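Okambridge bake sale — quick update

Tables go up Saturday at 8 in the library lot, same spot as December. Rain plan is the gym. Setareh Moradi has the sign-up sheet, still need people for the last shift. Please lable anything with nuts!! Last time was a mess.

Money so far: $965 from raffle tickets, $110 from the jar at Morkura. Goal is still the new reading room carpet. 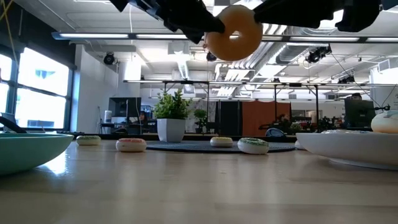
Parking — not on Delić Street, they're repaving. Use the Ziminside side and walk over. Ebuka Adebisi is bringing the big cooler and 50 bags of ice, or however many fit in his truck.

Prices same as before, a dollar for small stuff, three for slices, whole pies marked by whoever baked them. Bring small bills if you can, we always run out of change by ten.

Drop-off Friday after 4, side door. Questions to Mateja Jurić, text is better then email this week.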